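Area Is the Wrong First Number

Open almost any short reference entry on an island, a county or a lake basin and the first figure is an area. It is given to the nearest square mile or kilometer, with no date and no note on how the edge was drawn. I think that figure should move down the page, and that a description of the boundary should take its place.

Take Wurow, a low island I worked on for two survey seasons. The official area is 1,745 hectares. The older gazetteer gives a value 33 hectares smaller. Both are correct. The older one follows the mean high water line, and the newer one follows mean low water and takes in a mud flat on the east side. A reader who compares the two will conclude that the island has grown.
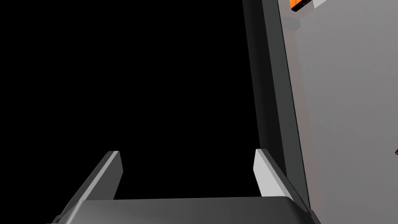 Vlasta Živković

The same problem turns up inland. The Tisell basin has a western divide that crosses a peat bog, where the ground is so flat that the direction of drainage depends on the season. Surveyors have placed the line on either side of the bog. A single area for the basin hides that choice, and later figures such as runoff per unit of area carry it forward without comment.

Zorica Vidmar has argued against me on this, and her case is a fair one. General readers want to know how big a place is. They will not read a paragraph on tidal datums, and an error of a few percent does no harm to someone who only wants to know whether an island can be crossed on foot in a day. She would keep the number first and put the method in a footnote.

My objection is that footnotes get lost. Tables are copied into other tables, and the note stays behind. I checked 30 entries for small islands in a school atlas in July, and the line used for the coast was stated in two of them. The rest gave a bare figure, in several cases to one decimal place.

A better entry would start with the kind of edge the place has: cliff, beach, marsh, river, surveyed line. Then it would give the area, rounded to what that edge can support. For a cliff-bound island, three or four digits may be justified. For Wurow I would write "some 1,700 hectares, depending on the tide" and leave the longer figure to the survey report – with its datum and its year attached.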